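Moving to a smaller apartment, how to keep a shared workroom rent from growing?

Asked in Renting and Storage, Hilley board

Hello all. I rent a part of a workroom in Hilley, together with other tenants. The contract is from Zunar and I pay 200 per month. In May they sent a letter that the yearly price will be 3,000 from now, so it is 50 more each month. The contract says nothing about increases in the first year. Can they do this? I still have four months left.
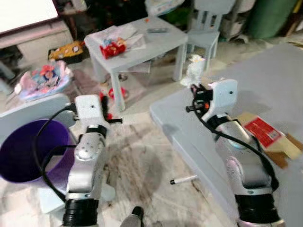 The workroom, with the purple bucket on the left.

I already wrote to them two times and got only an automatic answer. Should I pay the new price meanwhile, or the old one?

Answer 1 (accepted)

Please read first if your contract has a fixed term. If it says one year and one price, then usually the price stays until the end of this year. I had the same problem with Mutiso, a different landlord, and I continued to pay the old amount, always with a short letter – "I pay according to the signed contract."

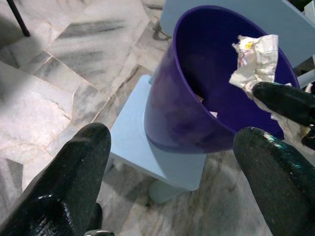 Send the letter on paper and keep the receipt from the post office. E-mail is good too, but they can say it did not arrive. Also look for the word "adjustment" in the small text at the end. In my contract it was hidden under the cleaning rules.

Answer 2

just move out, Flomlow has cheaper rooms

Answer 3

I agree with the first answer, but I want to add one thing about the deposit.

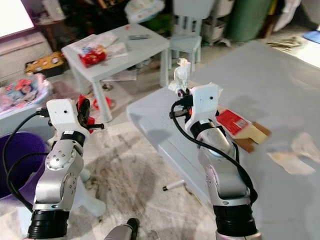

Mine was 70 and they tried to keep it as "missing rent" after I refused the increase. I asked for a written calculation and after three weeks they paid it back. The tenant office is open on Thursday and the advice there is free.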